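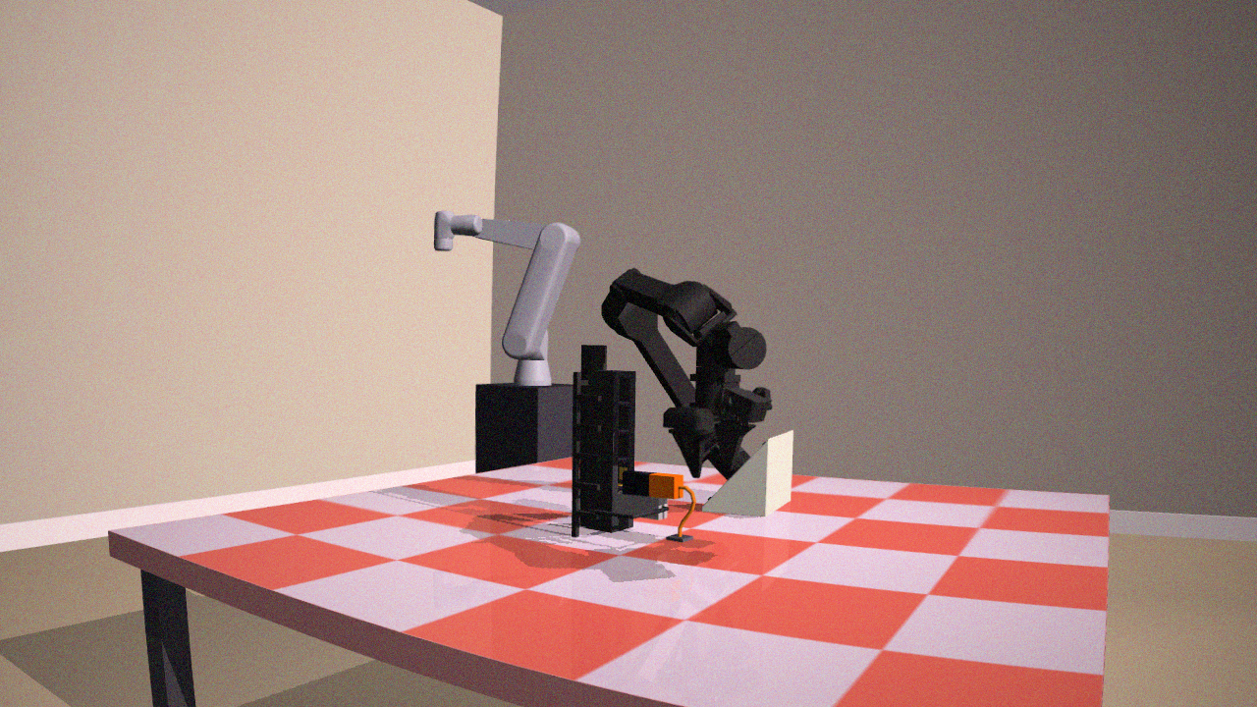

sim view, cable task, dark arm over the table, gray arm parked

Cable pickup: randomizing the cable helps, randomizing the room does nothing??

jbezerra
Posting this before I lose the notes. Setup is the Plimell bench scene, red and white checker table, tower in the middle, orange device low on the tower with the cable coming off it. Policy has to grab the connector end off the table and bring it to the wedge. Gray arm doesn't move in this version.

Trained two sets. Set A, randomize room stuff only (wall color, light, table gloss). Set B, keep the room fixed, randomize cable stiffness and where the connector lands. Same number of demos, 179 each, same training length.

Set B wins by a lot. Out of 40 rollouts on held out cable poses, B got the grasp in 20. A got 5. I expected B to be better but not like that. Anyone else seen this?

imelda_n
What's your eval? If you held out cable poses and only B trained on varied cable poses, then of course B wins. You tested the thing B practiced.

jbezerra
Yeah fair. But A still had some pose variation from the demos, Mark doesn't reset the cable exactly the same way every time. So it's not zero.

imelda_n
Not zero isn't the same as matched. Run the flip. Held out walls and lighting, fixed cable. If A doesn't win there then you have something.

pascual_ma
I did the demos, can confirm the resets are sloppy lol. Connector end moves maybe a finger width. Rest of the loop pretty much the same shape every time.

Also the gripper comes in from above with the elbow way up, and when the connector is close to the tower the links want to be where the tower is. Lots of B's misses were that, I think. Didn't log it properly, sorry.

divina.m
Which camera is the policy getting? If it's anything like the view you posted, low and from the side, the connector is a small black thing next to a big dark shadow. I'd be surprised if any of them could find it. We had the same trouble on the Gratton bench, dark fingers over dark parts, and we ended up adding a wrist view. Grasps went way up, no change to the randomization at all.

jbezerra
Side view plus joint angles. No wrist cam yet. It's on the list.

divina.m
Then I wouldn't read much into A vs B untill that's in. Both could be half guessing from joint angles. B just learned a wider guess.

jbezerra
Hm. That would explain why A goes to the same spot every time. It really does, I overlaid the end points and they're in a tight little clump.

imelda_n
That's your result right there. A memorized a position. Put that in the write up and drop the "room randomization does nothing" line from the title.

mbitar
Disagree a bit with Imelda. The title is too strong, sure, but I think people here do overspend on colors and lights. If the policy never leaves sim and the tile reflections never change, what is set A buying you? Nothing. Jeferson isn't wrong about that for his own case.

imelda_n
He says in the Layug draft it's going on the real arm in October. So it does leave sim.

mbitar
Missed that. OK then you need both, and a set C with both on. Three sets, same demo count.

jbezerra
Set C is queued. Was going to wait but I'll start it tonight, should be done by 7 am if nobody kicks me off the Dimley node.

pascual_ma
that was one time

divina.m
While you're redoing it, check the cable model. How many segments? With ours, low segment counts made the loop stiff near the plug end and the connector would pop up when the fingers touched it. Looked like a policy failure, was a physics failure.

jbezerra
I'd have to look, it's whatever the scene shipped with. I randomize stiffness as a multiplier on top of that.

divina.m
Look first. If the base value is off then the multiplier is just wobbling around a bad number.

mbitar
+1. And fix the random seeds for the rollouts so A, B and C all see the same 40 starts. Can't tell from the post if you did.

jbezerra
I did not. Ok. To do: same starts for all three, flipped eval like Imelda said, segment count, wrist cam after that as its own comparison. Mark can you log the tower contacts this time

pascual_ma
yes. contact flag per link ok? or just yes/no

jbezerra
Per link. I want to know if it's the elbow or the wrist. Will edit the title too.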